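Frequently Asked Questions: Chemistry Help at Trotia

These are the questions we receive most often from students who study general chemistry with our notes and weekly problem sheets. Please read them before you write to us. If your question is about a password or a payment, use the contact form at the bottom of the site.

Which level are the Trotia notes written for?

The notes are for the last two years of high school and the first year of college. The part on thermochemistry goes a little further, and you can skip the sections marked with a star if your course does not ask for Hess's law with more than three equations.

I always mix up moles and molecules. How do I keep them apart?

A molecule is one particle. A mole is a fixed number of particles, in the same way that a dozen is a fixed number of eggs. When the problem gives you grams, divide by the molar mass and you have moles. When the problem asks for the number of molecules, multiply the moles by 6.022 × 10^23. Most wrong answers that we see on Sheet 2 come from students who do the second step when only the first one was asked.

How do I find the molar mass of a compound that has brackets in the formula?

Multiply everything inside the brackets by the small number outside, then add the rest. For calcium hydroxide, Ca(OH)2, you have one calcium (40.08), two oxygens (2 × 16.00) and two hydrogens (2 × 1.008). The total is 74.10 g/mol. For hydrates, such as CuSO4·5H2O, the water must be added too – five whole molecules of it.

What is a limiting reactant, and must I always look for it?

The limiting reactant is the one which is used up first, so it decides how much product you can get. You must look for it when the problem gives you amounts for two or more reactants. If only one amount is given and the text says that the other is in excess, there is nothing to look for.

The way we teach it in the Barnano course is to divide the moles of each reactant by its coefficient in the balanced equation. The smallest result belongs to the limiting reactant. Take 2H2 + O2 → 2H2O with 3 mol of hydrogen and 2 mol of oxygen. Hydrogen gives 3/2 = 1.5 and oxygen gives 2/1 = 2. Hydrogen is limiting and you obtain 3 mol of water. It is a common mistake to compare the grams directly.

Why does my gas law answer differ from yours so much?

Nearly always it is the temperature. Every gas law needs kelvin. A room at 20 °C is 293 K, and if you put 20 in the formula the result will be wrong by a large factor. The second reason is the gas constant. Use 0.08206 when the pressure is in atmospheres and the volume in liters, and use 8.314 when you work in pascals and cubic meters.

A short check from Sheet 5: one mole of gas in 24.0 L at 293 K gives P = (1 × 0.08206 × 293) / 24.0 = 1.00 atm. If your calculator shows 0.0684, you have used 20 in place of 293.
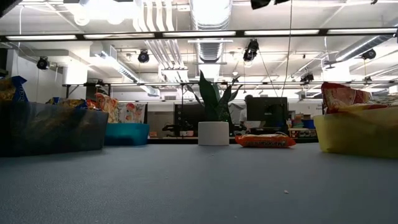 The same care is necessary with the combined gas law. There you may keep any unit of pressure and volume as long as it is the same on both sides, but the temperature does not allow this freedom. A student wrote to us that the gas was heated from 50 °C to 100 °C and so the volume must double. It does not double. In kelvin the change is from 323 to 373, and at constant pressure the volume grows by a factor of 1.15.

How many significant figures do you expect?

Three, unless the sheet says something else. Keep all the digits in your calculator until the end and round only once. We accept an answer when the last digit is different by one.

Can you explain the difference between strong and concentrated acid?

Strong tells you how completely the acid gives its hydrogen ions to water. Concentrated tells you how much acid is dissolved in a certain volume. Hydrochloric acid at 0.001 mol/L is strong and very dilute. Acetic acid at 10 mol/L is weak and concentrated. In daily speech people use the two words for the same thing, but in an exam this will cost you points.

How do I calculate pH for a weak acid?

Write the expression for Ka, call the hydrogen ion concentration x, and assume that x is small compared with the starting concentration. Then x is the square root of Ka times the concentration. For 0.100 mol/L acetic acid with Ka = 1.8 × 10^-5 you get x = 1.34 × 10^-3, and the pH is 2.87. After this you must check the assumption. In this case x is 1.3 percent of 0.100, so it is fine. When it is more than 5 percent, solve the quadratic equation.

Why is the sign of ΔH negative when heat is given out?

We look from the side of the system. The reacting substances lose energy, so the change for them is negative. The surroundings gain the same energy. In the calorimeter problems you measure the water, and the water is the surroundings – please remember to change the sign at the end. In Sheet 7, problem 4, the water is warmed to 338 K, and many students write a positive ΔH because the thermometer went up.

Do I need to learn the periodic table by heart?

No. It is useful to know the first 20 elements with their symbols, and the charges of the common ions such as sulfate, nitrate, carbonate and ammonium. For all other things you will have a table in front of you in any exam we know.

Which calculator should I have?

Any scientific calculator with log, ln and a key for powers of ten. Learn to use the EXP or EE key. If you type "× 10 ^" by hand inside a division, and do not put brackets, the result is often wrong by many powers of ten.

How are the Clellunari sets different from the normal weekly sheets?

The weekly sheets follow the order of the notes. The Clellunari sets are mixed, so the first problem can be about electron configuration and the next one about titration. We recommend them in the last month before the exam and not earlier. The problem bank behind them has 3,814 items at present, and each set takes ten.

When do new sheets come out, and when are the solutions published?

New sheets come out on Tuesday in the morning. The solutions follow one week later, together with the next sheet. There are no new sheets in April, when we correct the old ones.

Can I send in my own solution for correction?

Yes, if you are registered in the Woldegiorgis group. Send one PDF per sheet, with your working and the units in every line. We cannot correct a list of final numbers, as we do not see where the mistake was made. Photos of handwriting are fine if the pages are in the right order.

I found an error in the notes. What should I do?

Write to us with the chapter and the page, and if possible the line. We check every report and correct the file for the next version. The last correction was in the chapter on redox, where the half equation for permanganate in acid was missing one of its four water molecules. It should read MnO4– + 8H+ + 5e– → Mn2+ + 4H2O.

May I print the notes for my class?

Teachers may print them for their own students free of charge. Please leave the name Trotia on the first page and do not put the solution files on a public site.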